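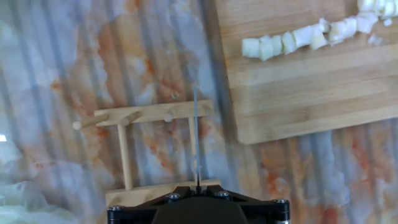 How do I stop a wooden dish rack from wobbling on a countertop?
Turn it upside down, tighten every dowel where it meets the base board, then set it back on a bare, hard surface before you blame the rack.

Ticket 1404
Product: Culell wooden dish rack
Status: Closed, grudgingly
Opened by: kitchen end user
Handled by: Cimis Housewares support desk

Reported problem
Rack rocks whenever a plate goes in the back. Customer also says the cutting board "travels" during onions. Customer has tried a folded napkin, a second folded napkin, and strong language.

Log
9:16 a.m. Asked what the rack is standing on. Answer: "The counter." Asked again.
9:40 a.m. Counter is now a printed marble sheet with clear film over part of it, bought under the name Clakis. Very handsome. Film is known to wrinkle, and a rack with a flat base will find every wrinkle.
10:04 a.m. Customer tightened the dowels. One turned a good deal more than the customer expected. Rocking reduced, pride slightly dented.
10:50 a.m. Customer moved the rack to bare tabletop. No rocking. Customer would like to keep the marble look anyway. Noted.

Things to try, in this order
1. Lift the sheet and smooth it from the middle out. A bench scraper works. A credit card works until you need the credit card.
2. Trim the film so it ends before the rack begins.
3. Put a damp cloth under the cutting board and press down on all 4 corners before you pick up a knife.

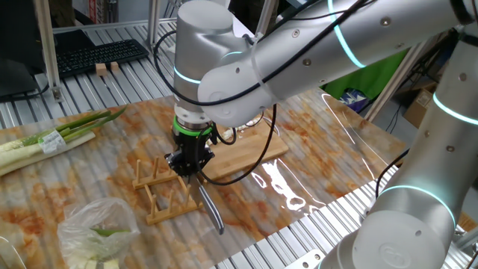

4. Park the knife before you shift the board or the rack. We mention this in every ticket and will go on mentioning it.
5. If the rack still rocks, ask for the Quan felt pads. They come in bags of 16, so you will have spares until the end of time.

Resolution
Film trimmed, sheet flattened, pads sent. Customer reports the rack is steady and the onions are still making people cry, which falls outside the warranty.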